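Reviews > Small Parts Storage & Trays

Reading time: 3 min
Print this article | E-mail to a friend

Two trays for the small parts bench: Belliver grid tray and Tavares perforated tray

By Walid Moussa

I repair pumps and small valves in a shop of my own, and many hours of my life went to looking for bushings on the floor. In April I decided to buy proper trays. I chose the Belliver compartment tray, in blue plastic, and the Tavares perforated tray, in stainless steel. I bought both from Zillico with my own money, and I use them as a pair.

My old method was jam jars. Jars are cheap, but one must pour everything out to find the one piece with a bad edge.
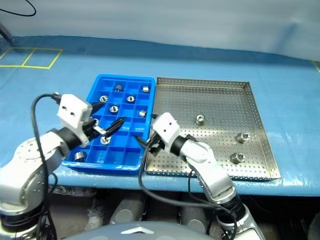 Last changed: June 2024

The Belliver is a grid of small square cells with raised walls between them. A short metal bushing fits in a cell standing up or lying on its side, and you can leave most cells free and still see quickly what you have. I like very much the color. Silver parts are easy to see against this blue, even when my eyes are tired. If your table is also blue, as with a blue cover, the tray itself disappears a little, but the parts do not.

The weak point is the cell size. For my fingers it is tight. To take out a nut that stands upright is fine, I pinch the top. When it lies down in the corner I must tip it with a small screwdriver first. My wife has thinner hands and does not understand the complaint. Also there is no lid, and Belliver does not sell one separately. I wrote to ask them and they answered in two days, politely, that it is not planned.

After 7 weeks the walls between cells are straight and no corner has cracked. I dropped the tray one time from the bench, when it was full. The tray was fine. The bushings I was collecting until dinner.

The Tavares is a simpler thing: low raised sides, and a floor full of small round holes in even rows. I use it for parts that come from the washing, because the liquid goes through and I do not need to dry each piece with a rag. It is easy to take a part from it, as there is nothing around the part to stop the fingers.
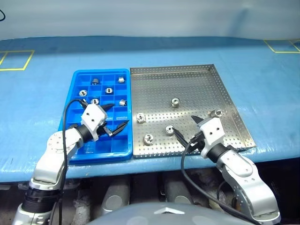 Vol. 9, p. 738

I keep the two trays side by side, touching, with the plastic one on the left. From the steel tray I take a piece, look through the hole, and put it in a cell. With a gap between the trays I was always losing one piece in the gap, so please push them together.

Two remarks about the steel. It shines, and under a strong lamp the holes and the reflections together make a pattern in which a small silver part is not so easy to find. I turned my lamp to the wall and now it is better. Second, round parts on their side can roll when you move the tray. Carry it level.

I also tried the Brimerari magnetic dish for one week. It holds well, but my brass parts do not care about a magnet, and the steel ones became slightly magnetic and collected dust from filing. I gave it back.

The Belliver gets four stars from me, and it would have five with a lid. The Tavares gets four also. If you can buy only one and you do not wash parts, take the Belliver.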